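Sunday, 4 pm, back room at Humphreys. Cyrill Zürcher in the chair, me on notes again (I brought my own pen this time!). Everyone got tea except Cyrill, who got coffee and complained about it.

## Last time's leftovers

The tablecloth question is closed. We're going without. I was the last holdout and I gave in, partly to get us home before dinner and partly from having seen the ironing pile after the spring lunch.

Drakard still hasn't returned our deposit of $110 for the folding chairs. Cyrill called twice and got the voicemail twice. He'll try again Monday morning and then write a proper letter.

## Plates

This took up most of the first hour, and I'm not sorry, I like talking about plates. Stuvano quoted us $835 for the full set in mixed colors, or $300 if we only take the dinner size and make do with our old bowls. We went with the dinner size. The old bowls are perfectly good and they stack, and that leaves something over for the printing.

We want red and dark green on every table. Somebody asked if that would look like Christmas, and there was a pretty long silence, and then we agreed it depends what you put on them. Marigolds were suggested, then dropped on account of allergies.

## Fruit and vegetables for the tables

The harvest lunch is in September, so we're doing produce down the middle of each table in place of flowers. Everything gets cooked or eaten afterward, which I love. Tradport will deliver the crates the day before, and we need enough for 200 guests once you count the soup.

On what goes where, we had two camps. One wanted fruit on one plate and vegetables on another, very orderly. The other (me, loudly) wanted them mixed up, with one or two pieces standing right on the table so it looks like somebody just came in from the market. We went with mixed. Eggplants lie flat near the front of a green plate, mangoes go in behind them, and pears can stand by themselves next to the plates if they'll stay upright.

A purple eggplant and an orange-red mango on dark green look wonderful together, with the yellow-green pear behind and the bright red plate off to the right. Cyrill said it made him hungry, so I'm putting that down as a vote in favor.
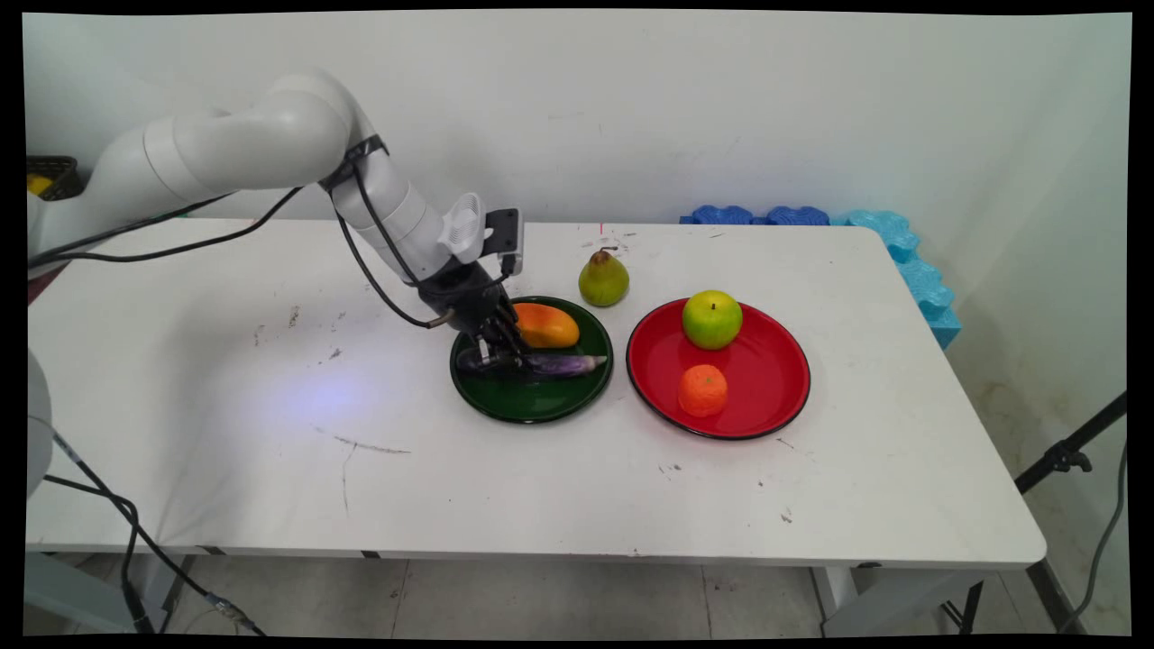
## Kitchen

The eggplants go into the big roasting trays as soon as the guests have moved on to coffee. No cutting them early! Last year they went brown in the bowl and we had to hide them in the stew.

Mangoes get peeled last. We need two more decent peelers, and I said I'd bring mine, but I want them back.

Pears that are too hard to eat go home with whoever wants to poach them. Cyrill wants them.

## Jobs before next time

- Cyrill: Drakard letter, and confirm the dinner plates with Stuvano
- Me: ring Tradport about the crates and ask if they can swap any bruised mangoes
- Me again: peelers, plus a roll of labels for the trays
- Everybody: check your cupboards for our serving spoons, we're several short

Next meeting is same room, same time. Cyrill is bringing cake and his own coffee.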